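Visit to the Stalel training hall in Fakivstead

Notes by Wanpen Petchrat, for the shop floor staff newsletter

On March 19, 2018 I went with 12 colleagues from our Annan branches to see how Stalel prepares its robots for picking customer orders. I work in the fresh department for many years and I was asked to write down what I saw, especially what it can mean for us who fill the baskets today. I am not a technical person, so please forgive me if some words are not the right ones.

The hall has a copy of a vegetable aisle, with artificial produce, and the robot stands in front of it with a shopping basket in one hand.

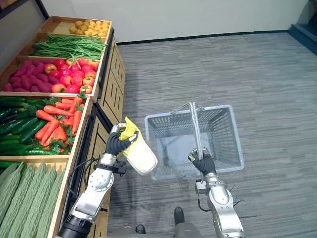
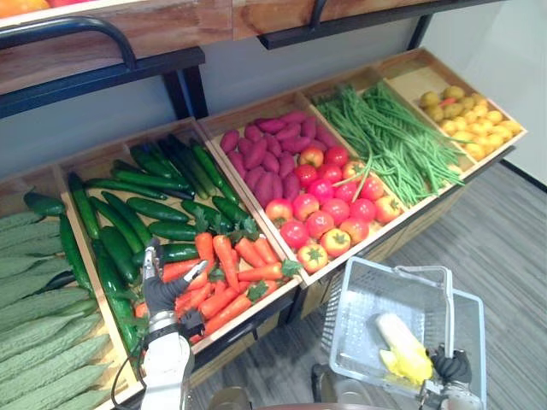
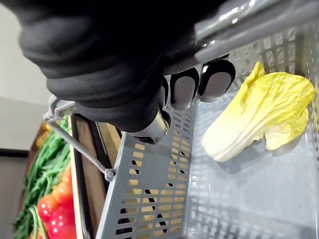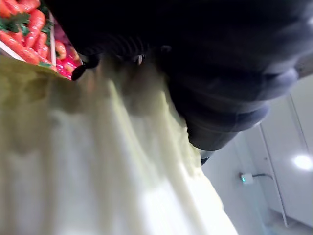

How the work goes

Our guide was Rasha Matar, who leads the training in this hall. Before she came to Stalel she was a picker herself, in the big store at Fidside, and I think this helped our group very much. She knew what a morning with too many orders is like, and she did not use difficult language.

The robot works with two arms. In the pictures where you see the whole display, the right hand holds the basket by the handle and the left hand goes to the goods. I found this interesting, because at our branch we are told to put the basket on the trolley and to use both hands. Rasha said they have tried a trolley also, but the robot then had to turn its body for every piece and it became slow.

The vegetables are the kind that gives us trouble too. Long beans hang over the edge of their bin and get mixed with the neighbours. Carrots lie in every direction. Bitter melon has a rough skin and cucumber a smooth one, and the hand must close differently for each. A single leaf of napa cabbage, like the one in the basket in the third picture, is thin and light, and Rasha told us that thin things are still the hardest for the fingers. A filled bag is hard in another way. In the first picture the hand has the yellow and white one by the top, and the weight hangs under it.

We stood behind a line on the floor and were allowed to watch for 40 minutes. The movement is slower than I expected. A good picker in our branch would finish the order and start the next one while the robot is still thinking about the carrots. My colleague from the bakery said this aloud and Rasha agreed with him. She said the speed is not what they are working on this year. They want first that the robot takes the right item and does not press it.

What changes for the people

This was the part for which most of us had come, and we had a long talk in the canteen after the hall.

Stalel plans to place the robots first in the early shift, from four to seven, when the shop is closed. In this shift our pickers prepare the orders for the first vans. It is not a popular shift, but it is paid better, and some colleagues have built their family life on it. One of them was in our group. She asked directly whether her hours will be taken away. Rasha could not answer for our employer, and she said so, which I respected. She could only tell what happened at the Fidside store, where a trial has been running. There the early shift became smaller by two persons. Both were moved to checking, at the same hourly pay but without the early supplement.

Checking is a new job. The person stands at a table and looks through each basket before it is packed: is it the right kind, is it fresh, is something broken. The robot does not judge ripeness at all. It takes the apple that is easiest to reach, and if this apple is brown on one side, it will take it anyway. So somebody who knows fruit must be there. I was glad to hear this, but I also thought that to look at baskets for a whole shift is tiring for the eyes, and I would like to know how many breaks there are. I asked, and at Fidside they change places every hour.

The second change is in filling the shelves. The robot works better when the bins are not filled too high and when each kind stays on its own side. For us it means the display must be tidy before four, and now it is often only tidy at opening. Who does this work, and in which hours? I did not get an answer and I have put the question to our shift manager.

There is also a good side which I want to mention. The basket is heavy after the potatoes. Many of us have pain in the shoulder or the wrist, and I have it myself since last winter. If a machine carries the potatoes and I choose the tomatoes, I will not complain about it.

Some numbers we were given

The hall practises with some 200 orders in a week. A person from the team looks at each order afterwards and notes what went wrong. The mistakes are written on a board near the door, by kind of vegetable, so that everybody who comes in can read them. I liked this. In our branch the mistakes are in a computer that only the manager opens.

For the trial in our region they would like 100 hours with real pickers, who show their way of working and give comments. It is paid as normal working time and travel to Fakivstead is included. It starts in June. You do not need to know anything about computers, but you should have worked in fresh for at least one year. I have put my name down and three others from the group did as well.

Practical information for the next group

The bus stops at the gate and the entrance is on the left side, behind the bicycle stands. Please bring your staff card. Closed shoes are required in the hall, and bags stay in the lockers, for which you need a coin. The canteen has warm food until two o'clock. The soup was good, the coffee less so.

If you want to go, write your name on the list in the staff room at Annan. Questions which you would like to ask Rasha can be put in the envelope beside it, also without a name, and I will send them to her before the visit.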